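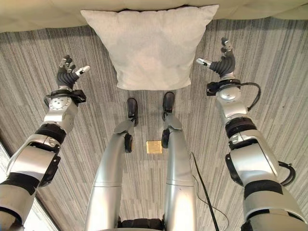
Since July the lounge pillows at our Tultness office have been picked up by the robot, and I've had plenty of questions from those of you about to get one of your own, so let me pass along what we've learned!

Walk the carpet first and move any cords out of its path – that's still a person's job, and it takes me 4 minutes with a cup of coffee in hand.

Keep to plump, square pillows. Ours struggled with the long skinny bolsters, bless them, and Su-bin Yeo finally took those home.

Wipe the fingertips before each shift with a barely damp cloth.

As for the staff, Seon-mi Byun used to bend down 200 times a night. Now she does the windows and the plants, and goes home with a kinder back. Do ask your crew which chores they'd like to keep.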